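L'encre et l'eau : petite encyclopédie personnelle de la dilution

J'ai commencé cet article il y a longtemps, pour répondre à une question que je me posais en rinçant mes pinceaux : pourquoi une même encre donne-t-elle un gris magnifique un jour et une bouillie beigeasse le lendemain ? Depuis, il a grossi (beaucoup trop, me dit-on), et je continue de l'alimenter quand j'apprends quelque chose. Dernière mise à jour : 11 octobre 2023.

Définition

On appelle dilution le fait d'ajouter un solvant, ici de l'eau, à une encre pour en abaisser la concentration en colorant. Le résultat s'appelle un lavis quand on le pose au pinceau sur le papier, et par extension le mot désigne aussi la technique et le dessin terminé. Je sais que certains réservent « lavis » au travail monochrome et parlent d'aquarelle dès que la couleur s'en mêle. Je trouve la distinction pratique mais pas très solide, vu que l'aquarelle a son liant à elle, la gomme arabique, et que personne ne l'enlève quand on peint tout en gris !

Les deux familles d'encres

Il faut bien commencer par là, sinon rien de ce qui suit ne tient debout. Il y a les encres pigmentaires, où de minuscules grains solides flottent dans un liquide, et les encres à colorant, où la matière colorante est dissoute. L'encre de Chine appartient à la première famille : du noir de carbone (de la suie, pour parler franchement) tenu en suspension par un liant, colle animale dans les bâtons traditionnels, souvent gomme-laque dans les flacons liquides. Les encres pour stylo-plume appartiennent presque toutes à la seconde.

À la dilution, les deux se comportent très différemment. Une encre à colorant s'éclaircit sagement, et parfois elle se sépare en ses composants sur le papier humide : un noir de stylo-plume laisse filer un bleu, un rose, un jaune sale sur les bords. C'est de la chromatographie, la même que celle de l'école avec le feutre et le papier filtre. Une encre de Chine reste grise, ou brun chaud, ou gris bleuté selon la suie, mais ses grains peuvent s'agglomérer si l'eau ne leur convient pas. On obtient alors un lavis granuleux, que j'adore pour les rochers et que je déteste pour les ciels.

Quelle eau choisir

J'ai longtemps tout fait à l'eau du robinet et je m'en portais très bien, jusqu'à mon déménagement dans une région très calcaire. Les sels minéraux dissous, surtout le calcium et le magnésium, affaiblissent la répulsion électrique qui tient les grains de carbone à distance les uns des autres. Ils se collent, ils tombent, et le fond du godet se couvre d'un dépôt. L'eau déminéralisée règle presque toujours le problème. Une eau en bouteille peu minéralisée convient aussi, à condition de lire l'étiquette : le résidu à sec y figure en milligrammes par litre. J'ai essayé une eau à 36 (parfaite), une autre à 138 (encore très bien) et une troisième à 700, avec laquelle l'encre a floculé pendant que je cherchais mon pinceau.

La température joue moins qu'on ne le raconte. L'eau tiède accélère le mélange, l'eau froide le ralentit, et après un bon tour de baguette je n'ai jamais su distinguer les deux lavis.

Ce qui se passe quand l'encre rencontre l'eau

Voilà ma partie préférée. Une encre versée dans une eau calme ne se mélange pas tout de suite. Elle descend d'abord, quand elle est un peu plus dense, en filets et en petits anneaux qui se divisent en anneaux plus petits encore. Le mouvement d'ensemble du liquide, la convection, fait l'essentiel du travail. La diffusion, c'est-à-dire l'agitation des molécules elles-mêmes, prend le relais à très petite échelle, et elle est d'une lenteur désespérante : sans aucun courant, il faudrait des jours pour uniformiser une simple bouteille. On comprend mieux pourquoi toutes les recettes disent de remuer.
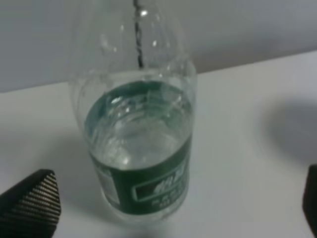
Kiani m'a écrit que je négligeais l'ordre des opérations, et qu'il fallait toujours verser l'encre dans l'eau, jamais l'inverse, sous peine de laisser au fond une couche concentrée qui fausse tous les gris suivants. Je lui donne raison pour les grands volumes. Dans un godet, avec un pinceau qui tourne, je n'ai pas vu de différence, mais je fais désormais comme ça partout, par habitude.

Les proportions

Les manuels ne s'accordent pas du tout, ce qui m'a longtemps agacé. La raison est simple : les encres du commerce ne partent pas de la même concentration. Un volume d'encre Birnis pour dix d'eau me donne un gris moyen franc, alors qu'avec l'Otilov, beaucoup plus chargée, j'ai encore un quasi-noir au même dosage. Je conseille donc de fabriquer son propre nuancier. Prenez une rangée de godets, mettez de l'encre pure dans le premier, puis coupez de moitié d'un godet à l'autre : c'est une progression géométrique de raison 2, et elle correspond assez bien à la façon dont l'œil perçoit les valeurs. Une progression par ajouts égaux paraît au contraire tassée dans les noirs.

N'oubliez pas que le lavis éclaircit en séchant – et pas qu'un peu ! Testez toujours sur une chute du même papier, et attendez qu'elle soit sèche avant de juger.

Conservation

Une encre diluée se garde mal. Le liant, surtout s'il est d'origine animale, nourrit très volontiers les moisissures, et les conservateurs du flacon se retrouvent dilués comme le reste. L'odeur prévient avant l'œil. En flacon propre et bien fermé, au frais, je garde mes gris une à deux semaines, guère plus. Les encres à la gomme-laque tiennent mieux mais détestent le gel et forment parfois des filaments gélatineux qui bouchent les plumes. Dans un stylo-plume, pas d'encre de Chine, diluée ou non : j'ai perdu comme ça un Witow auquel je tenais énormément.

Étiquetez vos flacons, aussi. Un gris très pâle ressemble beaucoup à de l'eau de rinçage, et j'ai vidé plus d'une préparation dans l'évier.

Usages en dehors du dessin

Le lavis des architectes servait à poser les ombres sur les plans, avec des conventions très strictes sur la direction de la lumière (en haut à gauche, à quarante-cinq degrés, d'après les traités que j'ai pu consulter). En biologie, l'encre de Chine diluée sert de fond sombre au microscope : les grains de carbone ne traversent pas la capsule de certains micro-organismes, qui apparaît alors comme un halo clair. Les hydrauliciens, eux, injectent des filets de colorant dans l'eau pour rendre les écoulements visibles, et leurs planches sont parfois plus belles que mes dessins.

À compléter

Il me manque une section correcte sur les encres ferrogalliques, qui foncent à l'air et qui supportent la dilution d'une manière bien à elles. Je n'en ai utilisé qu'une seule, sur un papier qui n'était pas fait pour. Si vous avez des essais à partager, avec le nom du papier s'il vous plaît, je les ajouterai volontiers.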